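Skip to content Search this encyclopedia Enter a term Go
Home Topics Film and Exhibition Projection Index A–Z

Silver screen (projection)

Reading time: 6 minutes

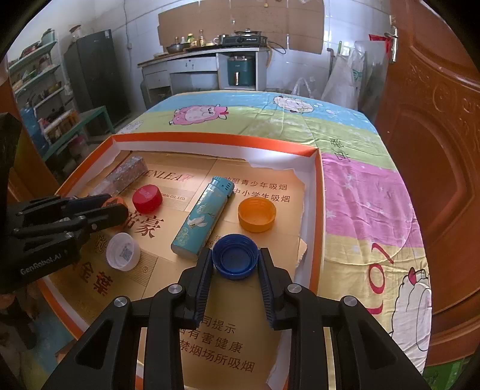
A silver screen is a projection surface coated with metallic or metal-bearing paint and used in motion picture exhibition. The term dates from the early decades of commercial cinema, when reflective coatings compensated for the limited light output of projectors. In present usage it refers chiefly to screens designed for polarized stereoscopic projection, in which the surface must return light to the audience without disturbing its polarization. Through long association with the theaters in which such screens were installed, the phrase also became a general name for the film industry.

Contents
1 Terminology
2 Optical properties
3 Construction
4 Historical development
5 Use in stereoscopic projection
6 Limitations
7 Installation and care
8 See also

Terminology

In technical writing, "silver screen" describes a class of surface and does not indicate that the coating contains silver. Most modern coatings use aluminum particles suspended in a clear binder. Manufacturers may sell the same general type of product as a metallic screen, a polarization-preserving screen or a high-gain screen. These terms overlap but are not identical. A high-gain screen may be made with pearlescent or beaded material, and many surfaces of this kind do not preserve polarization well enough for stereoscopic use.

Optical properties

The brightness of a projection screen is commonly expressed as gain, a ratio comparing the light reflected toward a viewer with the light that would be reflected by a standard matte white surface under the same conditions. A matte white screen scatters light broadly and has a gain near 1.0. A silver screen directs a larger share of the light back along a narrower range of angles, and its gain is therefore higher when measured on the central axis.

Gain falls as the viewer moves away from that axis. The angle at which brightness drops to one half of its central value is known as the half-gain angle, and it is often used in planning seating. A screen with very high gain generally has a small half-gain angle, so that patrons in the side seats receive a noticeably darker picture than those in the center.

The second important property is the retention of polarization. When polarized light strikes a matte white surface, repeated scattering within the coating largely destroys its original orientation. Reflection from metal particles at or near the surface preserves much more of it. The degree of preservation is stated as an extinction ratio, which compares the light passing through the correct viewing filter with the light leaking through the opposite one. A low ratio produces a faint double image known as ghosting or crosstalk.

Construction

The usual base is a flexible vinyl sheet supplied in strips and welded into a single panel before coating. The coating is applied by spray in several thin passes. Evenness is essential, as small variations in thickness or particle orientation appear as bands or patches when a bright image is shown. Spraying is normally carried out by machine, with the sheet held under tension.

Most cinema screens are perforated so that loudspeakers may be placed behind them. The openings reduce the amount of reflected light by a small proportion and allow high-frequency sound to pass with limited loss. In some factories perforation takes place before coating. In others it follows, a sequence that leaves uncoated edges around each hole.

Finished screens are laced to a frame with elastic cord or springs. The frame may be flat or curved. A moderate horizontal curve helps to distribute light more evenly across the seating area and is frequently specified for wide metallic screens.

Historical development

Early exhibitors projected onto cloth, plaster or painted walls. As auditoriums grew larger, the available light was spread over a greater area, and metallic paint offered a practical means of raising brightness. Such surfaces were well suited to long, narrow halls in which most of the audience sat close to the central axis.

The gradual adoption of wider auditoriums and more powerful lamps reduced the need for high gain. Matte white surfaces gave better uniformity and became common in general exhibition. Interest in metallic screens returned with the stereoscopic releases of the 1950s, many of which were shown with two interlocked projectors and polarizing filters. When that cycle of production declined, many theaters returned to white surfaces.

Digital projection brought a further revival in the first decade of the 21st century. A single digital projector could present left-eye and right-eye images in rapid alternation, removing many of the alignment problems of dual film projection. Exhibitors that selected polarized systems were required to fit suitable screens, while those that selected active shutter glasses or color-separation filters could retain their existing white ones.

Hiu-tung Chiang, in a study of auditorium conversion, divides theaters of this period into those that installed a metallic screen in one auditorium only and those that converted an entire site. Chiang's principal example of the first group is the Pleltley, a cinema with 4 auditoriums and nearly 1,000 seats, where stereoscopic features were confined to the largest room. The management reportedly considered the loss of uniformity acceptable for stereoscopic programs and unsuitable for repertory screenings.

Use in stereoscopic projection

Polarized systems use either linear or circular polarization. Linear polarization can achieve strong separation between the two images but requires the viewer to keep the head level. Circular polarization tolerates a tilted head and is the more common choice in commercial theaters. Both depend on a screen that preserves polarization.

The combined effect of filters and glasses is a considerable reduction in the light reaching each eye. The higher gain of the silver screen offsets part of this reduction. For this reason its brightness and its polarizing performance are usually considered together when a system is specified.

Limitations

The principal objection to the silver screen concerns hot-spotting, a visible concentration of light that shifts with the position of the viewer. It is most apparent in pale, even areas of the picture, such as sky or snow, and is often more objectionable in ordinary two-dimensional presentation. Chia-jung Poon has argued that theaters showing mostly two-dimensional features should not leave a metallic screen in permanent use, and has recommended interchangeable frames where stage depth permits.

Several manufacturers have attempted to reduce the effect. The Flunedel surface combined metal particles of different shapes in order to widen the half-gain angle, at some cost to central brightness. The Komau screen relied on an embossed base. Both approaches involve a compromise between uniformity and extinction ratio.

Installation and care

Metallic coatings are easily marked. Installers wear clean cotton gloves, and the sheet is unrolled only after construction work in the auditorium has been completed. Folding must be avoided, as creases can fracture the coating permanently.

Liquid cleaners are generally prohibited. Loose dust may be removed with a soft brush or low-pressure air, following the manufacturer's instructions. Local repainting is seldom satisfactory, as the repaired area tends to reflect light at a different angle from the surrounding surface. The Bachmann method of inspection, in which a plain gray field is projected and viewed from both side aisles, is used to identify damage that cannot be detected from the center of the room.

See also

Extinction ratio
Lenticular screen
Masking (cinema)
Polarizing filter
Screen gain

Last revised 2019-12-28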